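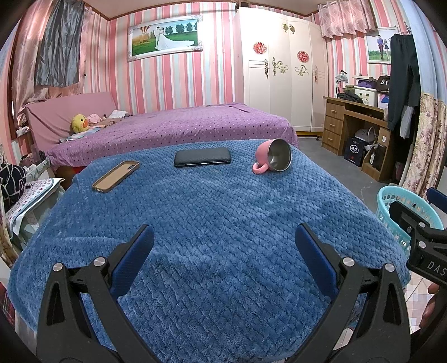 Trevent pad detachment fault

The Trevent pad detachment fault was a mechanical defect in the Trevent, a hand-held two-finger gripper made by Fuler and used to record household handling tasks for robot training. In affected units the pad on the inner face of one or both fingers worked free of its backing under sideways load. The fault was first reported in April and led to the withdrawal of 80 grippers from home recording.

Background

The Trevent is carried by a person, who closes the fingers on an object by squeezing a lever in the grip. A camera on the tool records each attempt. Recordings are later used to train the Poveo, a mobile arm fitted with the same fingers, so a defect in the hand tool is also a defect in the robot.

Home recording took place in the living quarters of paid participants. Tasks were done on beds, benches and floors, and the usual objects were phones, mugs, soft toys and clothing. Bedding was a common work surface. Fuler's test programme before release had used only hard, flat surfaces.

The fault

Each pad was bonded to a thin carrier plate, and the plate was fixed to the finger with screws. The screws did not loosen in any of the returned units. Failure occurred in the bond, starting at the tip and travelling back toward the grip.

Low grasps on textured fabric made the problem worse. To pick up a phone lying face down on a blanket, the operator has to press the fingertips into the weave and slide them under the edges. Raised knits such as waffle weave caught the leading edge of the pad and pulled it away from the plate a little at a time. Smooth sheets produced far less wear.

A partly lifted pad was hard to notice in use. It usually lay flat again when the jaws were opened, and grip force on large objects such as mugs seemed normal. The first sign was often a thin object slipping out sideways partway through a lift.

Incidents

Fuler logged 134 reports of dropped objects linked to the fault. Most involved phones falling a short distance onto bedding, with no damage. Two people were hurt. One operator was cut on the thumb by an exposed carrier plate while clearing fabric from the jaws, and another was scalded when a mug of tea was dropped in a kitchen. Liquids were already prohibited under the recording rules at that time, but the rule appeared only in the long version of the manual.

Investigation

The inquiry was led by Nandini Bangera, a mechanical engineer at Fuler. Her group cycled sample fingers against several fabrics and found that pads from one adhesive batch began to lift before 3000 closures. Pads from other batches lasted longer but failed in the same way – the square front edge of the pad stood slightly proud of the plate and gave the fabric something to catch.

The report, known internally as the Price report after the test rig used, also criticized the inspection routine. Operators had been told to look at the pads with the jaws open, the position in which a lifted pad was least visible.

Corrective action

The replacement finger has a pad with a bevelled front edge set into a shallow recess. The edge of the carrier plate is rounded. Operators now push each pad sideways with a thumb before starting work and again when they change surfaces, and a unit with any movement in the pad is taken out of service.

Recordings made with withdrawn grippers were kept but labelled. Those with a visible slip were removed from the Poveo training set. Whether the remainder should be used is disputed within the project, as a lifted pad may have changed the grip without causing a drop.

See also

Poveo
Price test rig
Gripper pad wear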